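Tenancy > Inspections > Furnished room, Skondton House

Room 224, mid-let check, Monday, 2 pm
Tenant at home. Key 191 tested in door.

1. Door and lock. Pass. Closes on its own, latch a bit stiff. Oil it.
2. Smoke alarm. Pass. Sounded on test. Next test in June.
3. Sockets. Fail. The one by the desk is loose in the wall. Do not use until Stetsiuk have been.
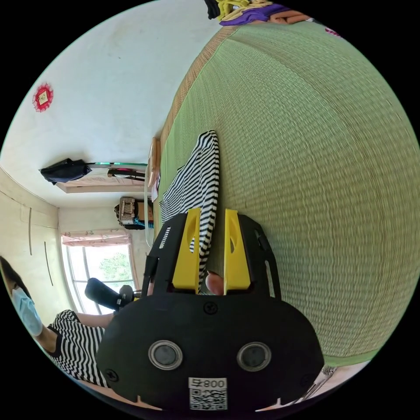 4. Window. Pass. Restrictor fitted and holding. Some mould on the seal, to be wiped down by tenant.
5. Heater. Pass with comment. Plimetti panel type, guard in place. Keep clothes and bedding well clear of it, and no drying on top.
6. Bed and mattress. Pass. Slats sound. Tenant's own mats are fine to stay.
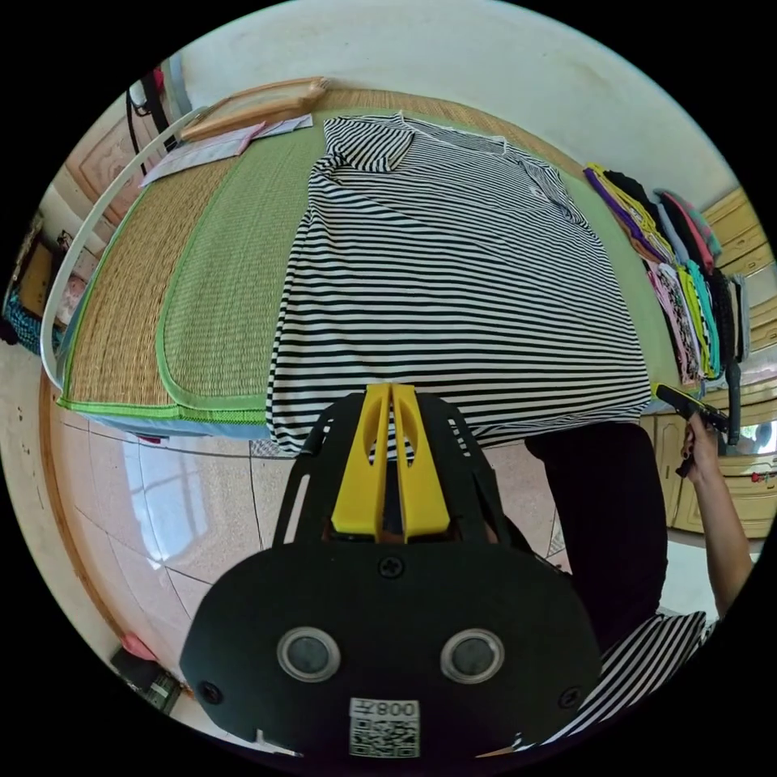

7. Lighting. Pass. Ceiling light slow to start, new tube on order from Plinel.
8. Floor. Pass. Old burn mark near the door is already on the move-in sheet, no charge.
9. Water. Hot tap at basin too hot on last visit. Valve turned down, now fine.

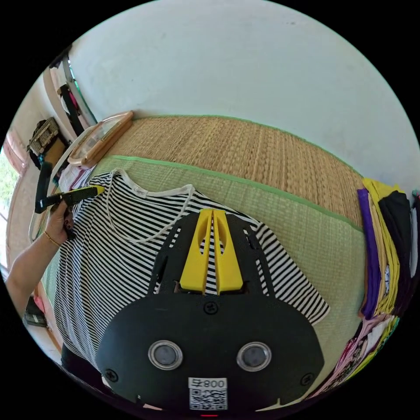 10. Way out. Fail. 2 boxes in the corridor outside, not this tenant's. Note left for room 223 side of the landing.

Repairs logged under job 801. Recheck items 3 and 10 only.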